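Environmental Restoration and Materials, Unit 4: Soil Recovery on Former Disposal Sites
Course notes, So-yul Cho

4.1 Scope

These notes cover the recovery of soils on closed disposal sites where metals are the main contaminant. Organic pollutants are treated in Unit 5. Students should have read the Dinwood site report before the session, in particular the tables of copper and lead by depth.

4.2 Baseline sampling

The Dinwood survey used 29 sampling points on a regular grid. At each point a core was taken and divided into an upper and a lower layer. The highest lead value in the upper layer was 359 mg/kg, recorded close to the old access road. Lower-layer values were smaller at every point except two, both in the drainage channel. A single high value doesn't define a contaminated zone. Neighboring points and the direction of surface runoff must be considered first.

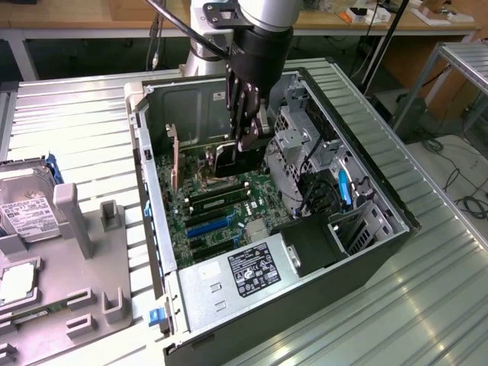 Metals reach the soil by several routes, and the source affects the form in which they are held. Ash tends to release soluble salts early. Solid scrap releases metal slowly, as surfaces corrode and coatings fail. Discarded electronics belong to the second group. A desktop computer combines a metal case with a green motherboard densely covered with small components and capacitors, so the metals are spread over many small parts and are hard to recover once the unit has been crushed and buried. Removal before disposal is therefore counted as a restoration measure in the Michalík scheme.

4.3 Choice of treatment

Excavation is quick but destroys the soil structure and moves the problem elsewhere. Liming raises pH and lowers the mobility of most metals; it must be repeated. Planting with tolerant grasses limits erosion and dust. At Dinwood the lime and grass treatments were combined on 11 plots, with first readings taken in June.

4.4 Reading

Kustilent field manual, chapter on cover soils.

Filed under: Course Materials > Soil and Land

We use cookies to remember your settings. Accept | Manage
Contact the course office | © 2018 Clurnus | Back to top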